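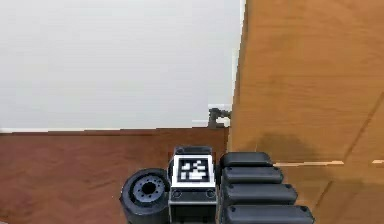
*Figura 1. Mano simulada con marcador fiducial junto al panel de madera, escena Meren.*

# Estimación de la pose de la mano a partir de un marcador: resultados en simulación

Autora: Notburga Gruber
Entrega: 06/09/2022

## 1. Objetivo

El trabajo compara dos formas de obtener la pose de la mano respecto al panel. La primera (método A) usa solo la cinemática directa del brazo. La segunda (método B) corrige esa pose con la detección del marcador cuadrado que lleva la carcasa. Todas las pruebas se hicieron en el simulador Avo.

## 2. Escena

La escena Meren consta de una mesa, una pared blanca y un panel de madera alto. Los cuatro dedos se mantienen paralelos durante la aproximación y el pulgar no se mueve. La sombra de la mano sobre el panel se dejó activada, ya que en las primeras versiones, sin sombras, la detección daba resultados demasiado buenos.

## 3. Procedimiento

Se definieron 25 posiciones iniciales. Desde cada una se lanzaron cuatro aproximaciones con cada método, es decir, 100 por método. A la cinemática se le añadió un error constante en la muñeca, distinto en cada posición inicial. Una aproximación se considera válida si la mano se detiene a la distancia pedida sin que ningún dedo toque el panel.

El detector se ajustó antes con casi 2.000 imágenes generadas en la misma escena. Estas imágenes no se usaron en la evaluación.

## 4. Resultados

| Método | Aproximaciones | No válidas |
|---|---|---|
| A, solo cinemática | 100 | 17 |
| B, con marcador | 100 | 4 |

Los fallos del método A son casi todos contactos del dedo más próximo al panel. Con el método B, los cuatro fallos corresponden a inclinaciones grandes de la muñeca: el marcador se ve muy oblicuo y la orientación estimada salta entre dos soluciones. El filtro de Holzer redujo esos saltos, pero no los eliminó.

## 5. Limitaciones

La iluminación fue siempre la misma y el panel no cambió de lugar. Tampoco se modeló el retardo de la cámara. Queda pendiente repetir las pruebas en la escena Pulludley, que incluye dos paneles, prevista para noviembre.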